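Mellor and Nemby agree joint winter programme for rural libraries

The library services of Mellor and Nemby have agreed to run a shared winter programme from September, bringing longer opening hours and a single membership card to nine branches across the two districts.

Under the agreement, a reader who joins at any branch will be able to borrow, renew and return books at all the others. A van will carry reserved titles between the two districts on each working day, and readers will be told by text message or letter when a book is ready to collect. There will be no charge for reservations.

The programme is supported by a grant from the Skomitz Trust, which will also pay for 625 new large-print and audio titles. These were chosen after a survey in which 122 readers set out what they found hardest to obtain locally. Crime fiction, local history and books in Persian were the most frequent requests.

Fereshteh Rashti, Head of Libraries for Mellor, said: "Our smaller branches are well used, but many people who work during the day have found them shut by the time they get home. Staying open until 7pm will make a real difference to those families. I am grateful to colleagues in both districts for the care they have taken over the new rota."

Paora Ruawai, Director of Culture at Nemby, said: "Readers have crossed the district boundary for years and have had to carry two cards to do so. We are pleased to put that right."

The joint catalogue has been prepared by Fornulov, the supplier already used by both services. Existing cards will remain valid and will be replaced free of charge when they expire.
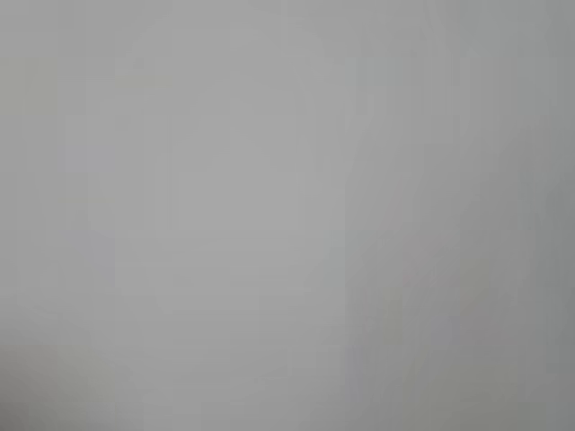
Branches will close for two days before the programme begins so that staff can be trained on the new system. No fines will be charged for that period, and any loan due back while the doors are shut will be extended automatically.

Home delivery for housebound readers will continue as before. Those who wish to join the delivery list — or to add a relative or neighbour — should speak to staff at their nearest branch.

Notes to editors

Interviews with Fereshteh Rashti and Paora Ruawai can be arranged through Shahab Farahani in the Mellor press office.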